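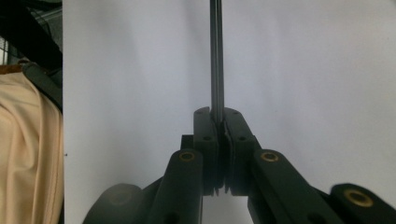
Looking After Soccer Gear at Home: Tips for the Laundry Room and the Workbench

If you have anyone in the house who plays soccer, you already know that the game itself takes ninety minutes and the gear takes the rest of the week. We have had players under our roof for a good many seasons now, and over that time I've collected a pile of small habits that keep the hallway passable and the jerseys the color they started out. Some came from my mother, a few from the back of a detergent box, and the rest from ruining things.

Muddy cleats

Let the mud dry first. I know it's tempting to march straight to the garden hose, but wet mud just smears into the stitching and you end up chasing it with a toothbrush for half the evening. Leave the cleats on newspaper overnight, then knock the soles together outside and most of it will drop off in lumps. Go over what's left with a stiff brush, and finish with a damp cloth and a drop of dish soap.

Please don't put them on the radiator! I did that to a nearly new pair one March and the sole came away at the toe before the season was out. Stuff them with newspaper, change the paper once it feels soggy, and let them stand somewhere airy.

If the studs screw in, take them out a few times a season and put a tiny dab of petroleum jelly on the threads before they go back. A stud that has rusted in place is a miserable thing to shift.

Grass stains

Cold water, and as soon as you can manage it. I mix one part white vinegar with two parts water, dab it on, and leave it for half an hour before rubbing in a little liquid detergent with my fingers. Try it on an inside seam first if the shirt is a bright color. Never mix vinegar with bleach, and keep the bleach away from polyester shirts anyway, as it can turn white ones yellow.

Turn the jerseys inside out so the numbers don't rub, wash them on cool, and hang them up. The dryer is hard on printed lettering. Skip the fabric softener too, however nice it smells, as it leaves a coating on the sort of fabric that is meant to carry sweat away.

Shin guards and goalkeeper gloves

These are the worst of the lot for smell (I say this with love). Hard shin guards can go in the sink with warm water and dish soap, then stand on end until they're dry. If the sleeves come off, they go in with the jerseys.

Gloves want gentler treatment. Rinse them under lukewarm water, press the palms softly until the water runs clear, and squeeze without wringing. Dry them out of the sun, and don't store them palm to palm, or the latex may stick together and tear when you pull them apart.

Balls that go soft

Always wet the pump needle before it goes in. A drop of glycerin or silicone oil in the valve every so often helps too, and a dry needle pushed in at an angle is how a good many balls meet their end. Check the pressure range printed by the valve and use a gauge if you have one. Over the winter I let a little air out and keep ours indoors, away from the furnace.

The bag by the door

Empty it the same evening, even if you only tip everything onto the laundry room floor. An open box of baking soda left inside overnight does wonders, and so does hanging the bag upside down from a hook with the zipper open. I screwed a row of hooks into a scrap board at the back door, low enough for the youngest to reach, and spare laces hang on the last one.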